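Opinión > Consumo > Vida digital

El teléfono que no miramos también cuenta

Cada octubre, con la vuelta al horario de oficina y las tardes cortas, regresa la moda del ayuno digital. Una amiga se apunta a un retiro, un compañero borra tres aplicaciones, el periódico local saca su reportaje con gente que mira el mar. Este año la novedad en mi entorno se llama Tinimo, una aplicación que cobra una cuota por impedirte usar las demás. Tiene su gracia pagar por eso, y lo digo habiendo pagado.

Mi desconfianza no va contra quien quiere mirar menos el teléfono. Yo quiero mirarlo menos. Va contra la contabilidad. Tinimo me informó un jueves, a las ocho de la mañana, de que había "recuperado" 2.010 minutos desde que la instalé. ¿Recuperado de dónde? ¿Dónde están? Si los sumo a mi vida reciente no encuentro ni una novela terminada ni una conversación más larga con mi hermana. Encuentro, eso sí, bastante televisión, que para la aplicación no existe.

El método tampoco invita a la fe. Tinimo calcula lo recuperado comparando el uso actual con el de la primera semana, y la primera semana la elige ella. En mi caso coincidió con una mudanza, con llamadas a la compañía de la luz y con un mapa abierto a todas horas. Cualquier semana posterior iba a parecer monacal.

Luego está el asunto de los objetos. Alrededor del ayuno ha crecido un comercio de cajas con cerradura, fundas grises y bandejas para la entrada de casa. Lill, una tienda en línea que antes vendía velas, ofrece ahora un "rincón de descanso" para el móvil. Nos dicen que con el aparato en su sitio y la pantalla apagada la atención vuelve sola.

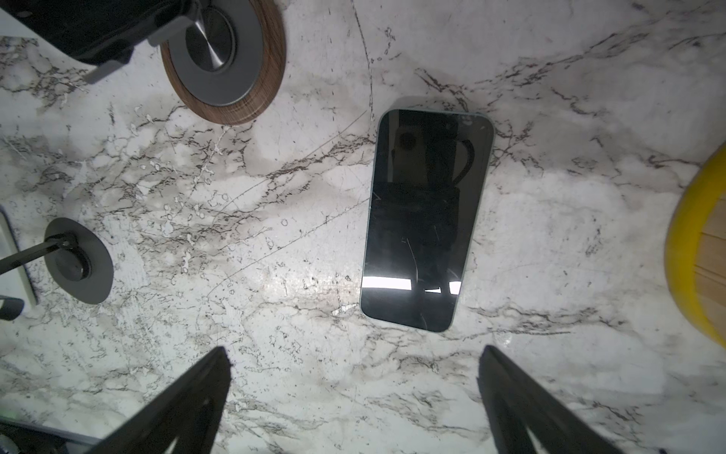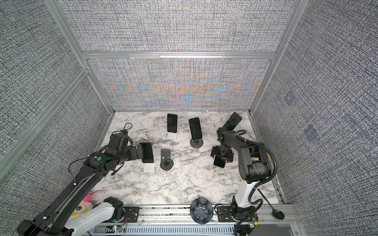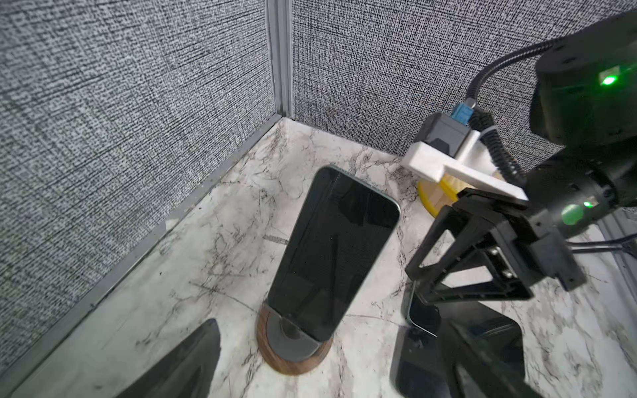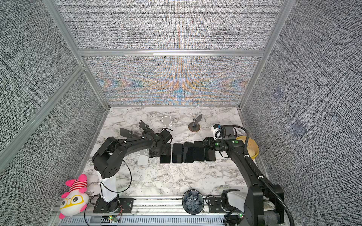 Lo dudo. Tengo el teléfono boca arriba y apagado mientras escribo estas líneas y he pensado en él cinco veces, una por párrafo. Antes de tener rincón de descanso lo perdía debajo de los cojines y me olvidaba de él una tarde entera. Darle un lugar de honor a una cosa es una manera bastante rara de quitarle importancia.

Se me dirá que es cuestión de hábito y que hay que perseverar. Es lo que dice la consultora Coltetti, que organiza talleres de desconexión para empresas y que en su folleto presume de 2.597 asistentes. No dice cuántos siguen desconectados. Fui a uno de esos talleres, en Galtport, en un hotel con moqueta. Duró casi nueve horas, nos hicieron meter el móvil en un sobre y, en la pausa del café, media sala preguntaba si se podía abrir un momento por si había llamado el colegio. Se podía. Al final nos mandaron la encuesta de satisfacción – por mensaje al móvil, naturalmente.

Lo que me molesta de todo esto es lo bien que encaja con quienes nos llenan la jornada. La empresa que paga el taller es la misma que escribe a las diez de la noche y espera respuesta. El banco que patrocina la semana sin pantallas ha cerrado la oficina de mi barrio y me obliga a confirmar cada transferencia con una clave en el móvil. El centro de salud da cita por una aplicación. Y después, si acabo el día con dolor de cuello, el problema es mi falta de voluntad.

Prefiero una discusión más aburrida: horarios, ventanillas, un número fijo que alguien coja. Que se pueda pedir cita en persona sin que te miren como a un náufrago. Que un correo del viernes por la tarde espere al lunes. Con eso quizá usaríamos menos el teléfono, o quizá no, pero al menos sabríamos qué parte de la culpa era nuestra.

He cancelado la suscripción a Tinimo. Para hacerlo hay que entrar en la aplicación, claro, y tardé un buen rato en encontrar el botón.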